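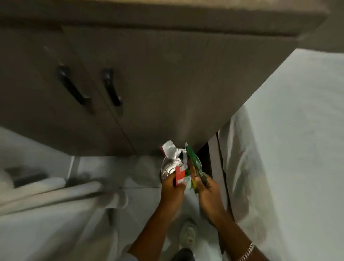
Page 221

Chapter 14
Sorting Small Packaging Waste at the Point of Use

14.1 Introduction

Small flexible packages make up a minor share of household waste by weight and a large share by number of items. Sachets, snack wrappers, seasoning packets and similar items are handled one or two at a time, usually at a counter or next to a base cabinet, and are dropped into whatever bin is closest. The decision takes a moment and is seldom revised. Once a packet has gone into a mixed bin it picks up grease and moisture from other waste and is rarely recovered.

Chapter 13 dealt with rigid containers, which can be rinsed, flattened and stored for a collection day. Flexible packets behave differently. They hold residue in the corners and seams, they spring open after folding, and many are built from layers that cannot be separated by hand. A printed outer film, a metallized barrier and an inner sealing layer may be bonded into a sheet thinner than a postcard. Color and gloss are poor guides to what lies underneath. A red and white packet and a glossy green one held over the same bin may belong to the same waste stream or to two different ones, and the printing on small packs is often too fine to settle the matter at arm's length.

14.2 Scope

This chapter covers packets with a flat area of up to 200 square centimeters. It treats three topics: identifying the material, emptying and preparing the packet, and placing the bin relative to the work surface. Bags with handles, pouches with rigid spouts and bulk sacks are covered in Chapter 15.

The worked problems draw on the Privwood household survey, in which 34 kitchens kept all small packaging for one week in February. The Cerside sorting table (Table 14.2) is used throughout for material classes. Readers working with the older Datholm classes should consult the conversion notes in Appendix C before attempting the problems, as the two systems disagree on paper laminates.

14.3 Terms

Primary packet: a packet in direct contact with the product.

Serrated edge: a zigzag cut along the end of a packet, intended to give a starting point for a tear. Pieces torn from this edge should be kept with the packet. Loose strips fall through most sorting screens.

Residue: product left in the packet after normal emptying, given in percent of the original net weight.

Drop distance: the vertical distance from the hands to the rim of the bin at the moment of release.

Point-of-use bin: a small bin, normally without a lid, kept within reach of the work area and emptied into a larger container at least once a day. Round metal bins are common in this class. They are easy to wipe clean, but they have no internal divider, and a second bin is needed if two streams are to be kept apart.

14.4 Bin Placement

A bin on the floor in front of a base cabinet leaves the countertop clear and obstructs the doors. Where two doors meet at a center seam, with a handle on either side of it, a bin placed below the seam blocks both. Moving it to the hinge side of one door frees the other. The Matić method, described in Section 14.6, assigns each possible position a score based on drop distance, door clearance and walking path - the lowest total is preferred. In the Privwood kitchens, 67 percent of missed drops were recorded at floor bins.

Before continuing, review the definition of residue and complete Exercise 13.9 if it was not assigned earlier. The emptying procedure in Section 14.5 uses the same balance and the same recording sheet.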